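Threads > Film > Old movies

Home Latest Lists Replies Log in

Ok so the Rosenthal is doing a whole run of silent comedies online while the doors are shut. Thread, because I have opinions and no one at home wants them

First up is the two-reeler with the runaway piano. Seen it on a tiny screen maybe 3 times. Never with a real score. New one is organ only and it is LOUD, turn it down before the hill bit

41 replies 300 likes

Print comes from the Mestness archive. Scratches all over reel one, then suddenly gorgeous. Like someone wiped a window

Title cards are redone tho. Wrong font. I will be mad about this till January

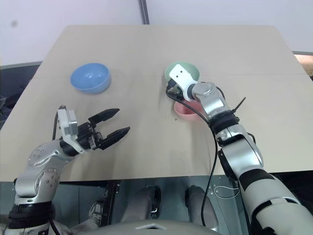
Rurkotside, 29 June 2020

Second night – the boarding house picture. Slow start, stick with it. The dinner sequence is the best ten minutes of anything this month and there's barely a title card in it

The landlady steals it. Every single reaction shot. Why was she never given a lead

Ending is abrupt, last reel was lost for years and what they found is short. They just go to black. Kind of love it??

Somebody asked about Wisudton. Yes that's the same studio that made the train serial, no the serial isnt in this lineup. I asked. They said rights

842 views

Also the intro talks – skip the first one, it gives away the whole plot of the piano short. Second is great, all about how they did the rooftop stunts with a mattress and a prayer

Streams stay up till midnight then gone. No pause button, definately get your snacks first

Tomorrow is the one with the dog. If anything happens to the dog do NOT tell me

Share Save More from this author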